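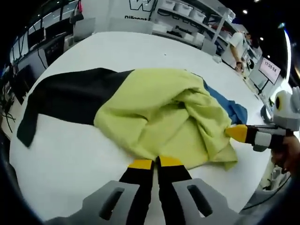
Figure 9. Yellow-green, black and blue cloths on a white tabletop.

4.2 Parish registers and the measurement of withdrawal

Membership loss in the Groststead district is usually reported as a single net figure. This hides the difference between members who transfer by letter, members removed from the roll for inactivity, and members who leave as part of an organized departure. We coded the three types separately, using the session minutes and membership rolls of the district's congregations from 2000 onward. The combined file holds 3979 individual entries. Of these, 510 could not be assigned to a type and were left out of the models in this section.

Coding followed the wording of the minutes wherever possible. An entry was treated as a transfer only when a receiving congregation was named. Where a clerk wrote "dismissed at own request" with no destination, the entry was coded as individual withdrawal, even if other households left in the same month. This rule is conservative – it probably understates organized departure in Guneo, where the clerk used the phrase for nearly every case.

Two congregations required separate handling. The Negi rolls were recopied in a new hand after the merger with Gredside, and dates of reception were not always carried over. We kept these entries but set length of membership to missing. The Gredside minutes are complete, although votes on property are recorded without tallies and cannot be used as a measure of internal division.

Length of membership is the strongest predictor of withdrawal type. Longer-standing members were more likely to leave with others than alone, and the pattern holds when household size is controlled. Holding office had a weaker effect, and its sign changes when Guneo is dropped from the sample. We therefore do not interpret it further. Section 4.3 turns to the timing of departures relative to regional votes.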